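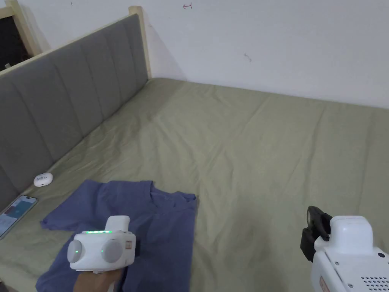 Tipene Prendergast objected that a bundled music subscription should not be counted as a phone feature at all, as buyers pay for it in the handset price whether they use it or not. We kept it in the survey, but recorded it separately.

18 June 2024 | By the Taruvstead handset study group
Print this article | E-mail this article
Filed under: Mobile, Music Services

4.2 Use of bundled subscriptions

We sent the questionnaire to 1220 owners of Ollico phones sold with a year of the Amance music service. Of these, 1043 returned it complete. Activation was high in the first month and then fell off. By March, 700 respondents still opened the service at least once a week.

Figure 3. Bedroom, with a T-shirt on the bed.

Most of those who stopped named the copy protection: tracks could be kept after the year ended, but could not be moved to another maker's phone. Price came second. The size of the catalog was seldom mentioned. Owners who had used the Fikre desktop player before buying the phone were more likely to stay. We did not ask about sound quality, and the next round will include it.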